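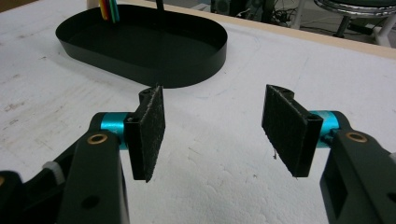 The felt pads on the Macaraeg, open over my worktable. Yes, the lint is mine.

I have wanted a hand-held gripper for a long time. I've been teaching a small arm to tidy up a desk for most of a year, and the slow part has always been the showing. You drive the arm around with a joystick, you miss the pencil, you back up, you try again, and by the end of the evening you have a handful of usable runs and a sore thumb. With a hand-held gripper you just pick the thing up yourself, using the same fingers the robot will use later, and the recording comes along for the ride. So when Drolov put the Macaraeg kit up for order, I had my card out before I finished reading the page.

I paid 362 dollars for the base kit. There is also a bundle with a second gripper and a hard case for 1,070, and I can't see why I would want it unless I was working with both hands. Maybe next year!

Mine came flat, in bags, with a printed booklet. It took me two evenings to put together, and one of those evenings was my fault (I put the left arm on backwards and didn't notice until the pads refused to meet). The booklet is good up to the linkage and then gets thin. Step 14 covers the whole business of seating the pivots in one drawing the size of a stamp. Push the brass rings in before you attach the arms. I did it the other way and had to take everything apart.

Now the part I'm excited about, the pads. Each one hangs off its arm on a teal-blue joint, and the joint lets the pad turn a little as you close on something. I spent far too long just squeezing things to watch it happen. Close on a marker and both pads settle flat against it. Close on the corner of a box and they find the angle by themselves. My old printed fingers had fixed tips and they used to spit round objects across the room, so this felt like a real step up.

The felt surprised me. I had expected rubber, and in fact Drolov sells a rubber pair too, but the felt ones are what ship in the base kit. They are kind to painted things. A colored pencil comes out of the tray without a mark on it, and the grip is firm enough that I can wave the pencil around — within reason. Glass is another story. A clean drinking glass slides right through unless you squeeze hard, and I'd go for the rubber there.

They do collect fluff. Mine had white specks all over them after one session, and a loose fiber has started hanging off a corner of the right pad. A strip of tape gets most of it off. I don't know how long the felt will last, and replacement pads are stuck on with adhesive, so swapping them looks like a bit of a chore. I'll write about that when I have to do it.

My test job was simple. Pencils stand in the black oval tray, you take one out, lay it on the table, go back for the next. I did 403 recordings of that over two weeks, in short sittings. With the joystick I would never have gotten there. My hand was tired after the longer sittings, mostly in the thumb joint, and I think the spring could be a touch softer. People with smaller hands should try one first if they can.

A few smaller things, in no order:

The arms have almost no play in them. I wiggled them every way I could think of and felt only the slightest click on the left side, which went away when I tightened the screw.

The cable leaves the handle toward your wrist. I kept catching my sleeve on it until I clipped it to my elbow with a clothespin. Ugly, works fine.

The software is called Vokton and it is plain in the best way. One button starts a recording, the same button stops it, and the files land in a folder named for the day. It crashed on me twice, both times when I unplugged the cable with the program open. It does not yet let you trim the start and end of a run, and I miss that every single time.

Spare parts are sold one by one, down to the pivot rings. I ordered a few extra and they came in a padded envelope from Rarnside, where the kits are packed, with a note telling me which way around they go. I could have used that note earlier.

Compared with the gripper I printed last December, the Macaraeg is heavier, stiffer and so much nicer to close. I still like the old one for scooping up coins, where its thin tips get under an edge that the wide pads can't. For everything else it has gone in the drawer.

Next up is laundry, or at least socks. Felt on cotton may be a terrible match or a wonderful one, and I have a whole basket of singles to find out with. If you've tried these pads on cloth, leave me a comment, I'd love to know what finger opening you used and whether you had to change the spring.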